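Brekitz, a small running log dataset

README, last touched in July

G'day. If you've ended up in this folder you're probably after the split times, so the quick version: everything lives in sessions.csv, one row per rep, and you can open it in whatever spreadsheet program you've got lying around. The rest of this file is me nattering on about how it got made and where it'll bite you.

What it is

Brekitz is the training diary of our little running group, typed up. There are 2491 reps in it over 439 sessions, all of them run by adults who should probably have been at home having tea. I started keeping it on the backs of envelopes, then Yeshi Mersha got sick of my handwriting and built a proper template (thanks Yeshi, you were right about the date column). We named it after the group, and the group got its name from a typo on a raffle ticket, so please don't go looking for a meaning.

What's in each row

session_id: just a running number. Gaps are sessions that got called off.
runner: a two-letter code. Everyone picked their own and a couple are rude in other languages, apparently.
distance_m: metres, always. I did have some yards in there early on and I've converted them.
split_s: seconds, to one decimal place. Hand timed, so treat the decimal as a friendly suggestion.
recovery_s: how long before the next rep. Blank means I was chatting.
effort: the runner's own score out of ten, asked straight after the rep, before they'd got their breath back and started being brave about it.
notes: free text. Heaps of it is about calves.

How the times were taken

Stopwatch, thumb, clipboard. Mostly my thumb. Kiros Lemma did the timing while I had my knee seen to, and his splits run a touch quicker than mine – he starts the watch on the first step and I start it on the word "go". I've left both as they were and added a timer column so you can sort it out for yourself. If you're comparing runners across that stretch, please use the column! I've already had one argument at a barbecue over it.

A few runners wore watches as well and sent me their files. Those are in the extras folder, in whatever colour and flavour of export they came in, and I haven't tidied them at all.

Grass or track

The surface column says either "grass" or "synthetic". Grass is the oval at Jemex, which slopes, and the 200s down the far side are flattering. Synthetic is the track at Birhane. We're there Monday evenings from half past six.

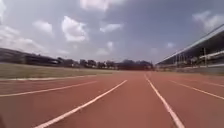
Synthetic track, looking along the lanes.

Known problems

Version 2 had two runners' codes swapped for most of a winter. Fixed in version 3, so if you've got an older copy, bin it. Effort scores from one runner are all sevens and I've given up asking. Some of the notes refer to a hill called Prastetti that isn't on any map, it's just what we call the road behind the servo.

Using it

Go for your life. Class exercises, charts, settling bets, all fine by me. I'd rather you didn't try to work out who the two-letter codes are, though a few of them would be chuffed. If you find a split that looks impossible, send me the session_id and I'll dig out the clipboard sheet, I've kept every one of them in a biscuit tin in the laundry.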